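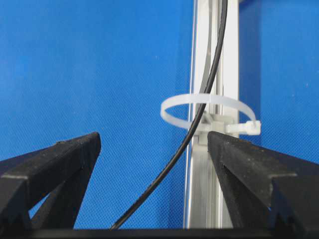

线束捆扎工位夹爪意外闭合事件的原因分析与整改情况
发言备注(供主讲人使用,不随幻灯片分发)

主讲:Dayana Chávez,Drellumum自动化安全组
日期:2026年2月21日
时长:30分钟,其中提问10分钟

第1页 开场

各位同事,下午好。感谢Fatar工厂提供会场,也感谢Cimeck集成部门的几位工程师到场。今天报告的内容是去年12月发生在线束捆扎工位的一起夹爪意外闭合事件。事件造成一名操作员右手食指挤压伤,经诊治未骨折,休息后已返岗。按照公司分级标准,该事件定为二级。调查报告全文已经归档,今天只讲原因链条和已经落实的措施,不涉及个人责任认定。

(提示:此处停顿,确认后排能听清。)

第2页 工位与作业内容

该工位的任务是把线缆固定到铝型材立柱上。型材上装有塑料线缆固定座,尼龙扎带绕过型材和线缆,先扣成松环,再由机器人双指夹爪收紧。扎带处于松环状态时,线缆在环内仍可移动,操作员在这一阶段可能需要伸手调整走线。

请各位注意松环阶段。夹爪此时处于张开等待状态,两指指尖靠近型材,线缆可能从两指之间经过。人手与夹爪在同一空间内先后作业,风险正是由此产生。原风险评估把整个捆扎过程视为一个步骤,没有把松环等待单独列出。

第3页 事件经过

当班第17个工件,程序运行到松环等待。机器人手臂停止,指示灯由绿转黄,操作员按作业指导书的理解,认为设备已进入安全停止,于是伸手把线缆向外侧拨开。随后夹爪闭合,夹住操作员右手食指。同班人员按下急停,但夹爪在急停后仍保持夹紧,最终由维修人员手动释放气路才得以松开。

从夹住到松开共用时20秒。这个时间对于受伤人员来说过长,后面会专门说明。

(提示:如有人询问伤者姓名或班组,请答复“相关信息不对外公开”,继续下一页。)

第4页 直接原因

调查组确认的直接原因有两项。

第一,夹爪的闭合信号由位置传感器触发,触发条件为“检测到扎带到位”。传感器插头锁扣未完全扣合,线缆被拨动后,信号瞬时跳变,控制器将其判断为到位。我们在试验台上按相同条件复现,结果一致。插头采用的是Hirose接口,经检查,接口本身未发现缺陷,问题出在装配后没有复核扣合状态。

第二,黄灯的含义与操作员的理解不符。黄灯在控制程序中表示“等待外部信号”,机器人手臂静止,但夹爪回路仍然带压,收到信号即可动作。操作员培训材料中写的是“黄灯:暂停”。两份文件由不同部门编写,投产前没有进行比对。

第5页 间接原因

这一页请讲慢一些。

安全停止回路只覆盖机器人本体,夹爪气路没有纳入。设计阶段的考虑是避免断气后工件坠落,这一考虑在搬运工位是合理的,在捆扎工位则缺少依据,型材由夹具固定,夹爪并不承担工件重量。捆扎工位的程序和气路图沿用了搬运工位的模板,沿用时未重新做风险评估。

另外,现场曾有未遂事件的口头反映。事件发生前,夜班人员向班长提到夹爪“有时候会自己动一下”,班长安排了清洁传感器,现象消失后没有登记。调查组认为,现有的登记表格填写项目过多,是一线人员不愿登记的原因之一。

第6页 急停后为何没有松开

急停切断了机器人伺服动力,夹爪电磁阀为双稳态,断电后保持原位,因此夹爪维持夹紧。这一特性在产品说明书中有明确记载,但在工位的应急处置卡上没有体现。手动释放阀安装在立柱背面,操作员正常站位时够不到,当时也没有标识。

对捆扎工位而言,急停之后人员应当能够立即脱离。今后凡是人手可能进入夹爪行程的工位,均须单独回答一个问题:急停按下以后,被夹住的人怎样出来。评估表中没有这一项答案的,不予签字。

第7页 已完成的整改

一、夹爪气路接入安全停止回路,急停后自动泄压并张开。张开动作的方向和行程已经重新核对,不会形成新的夹点。
二、到位信号改为双通道判断,两路信号不一致时程序停止并报警,须由人工复位。
三、松环等待阶段加装光幕互锁。光幕被遮挡时,夹爪不得闭合。
四、手动释放阀移至操作员正面,加装红色标识,并列入班前点检。
五、黄灯定义统一为“设备可能动作,禁止伸手”。培训材料已经换版,旧版已收回。
六、传感器插头扣合后做拉拔检查,由装配人员和检验人员分别签字。

(提示:第三项由Cimeck集成部门实施,请在此处向他们致谢。)

第8页 尚未完成的事项

搬运工位和涂胶工位使用同一模板,气路改造仍在进行。改造完成之前,两处工位执行临时规定:进入夹爪行程前,必须切断气源并挂锁,钥匙由进入人员本人保管。临时规定会使节拍变慢,生产部门已经同意相应调整计划,请各班组不要自行取消挂锁。

未遂事件登记表的简化稿已经发出征求意见。新表只保留工位、现象、时间和联系人,其余内容由安全组补充。

降低夹紧力的方案仍在试验。夹紧力过低时,扎带收紧不到位,线缆会在固定座处松动,目前尚无可以发布的数值。如有人追问,请如实说明试验没有结束,不要给出估计值。

第9页 对各部门的要求

设计部门:沿用既有模板时,应当逐项说明哪些假设仍然成立,并附在图纸审批单后。
生产部门:出现无指令动作,不论幅度大小,立即停机、登记,由维修人员确认后方可恢复。清洁传感器不能作为关闭问题的依据。
培训部门:指示灯含义以控制程序说明为准,任何一方修改,另一方须会签。
维修部门:释放阀的操作每季度演练一次,演练须由当班操作员亲自完成。

第10页 提问

常见问题的答复口径如下。

问及是否考虑取消人工调整走线:已列入评估,线缆柔性较大,自动理线的可靠性尚不满足要求,现阶段保留人工调整,但必须在光幕互锁有效的条件下进行。

问及光幕是否会频繁误停:试运行期间有过误停,原因是线缆下垂进入检测区,调整线缆引入位置后已经改善。今后再有误停,请按登记程序上报,严禁遮挡或短接光幕。

问及其他厂区是否适用:凡使用双稳态电磁阀夹爪且人手可进入行程的工位,均适用本次整改要求,自查表可向安全组索取。

提问结束后,请提醒与会人员在签到表上注明所属工位,自查表将据此发放。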